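3.2 Bedding and night warmth

Diaries came back from 13 of the 16 Torneck households. Two had gaps in June, left in as they were. Most people wrote about layers before they wrote about heating. Plush garments (Fig. 4) came up a lot, mostly from those who kept the bedroom radiator off. Draughts less so. Goodwin and Frota found much teh same in the Gilchrist flats, though with a shorter diary.
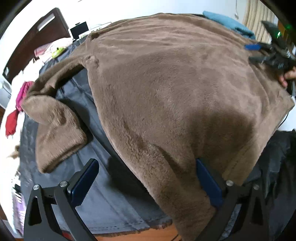
Figure 4. Brown plush garment, long sleeved, on a dark sheet.

3.3 Thermostat settings

Settings read off at each visit, not self reported. Median drop overnight about 2 degrees. Wide spread, see Table 5. Older tenants seperate, in the appendix.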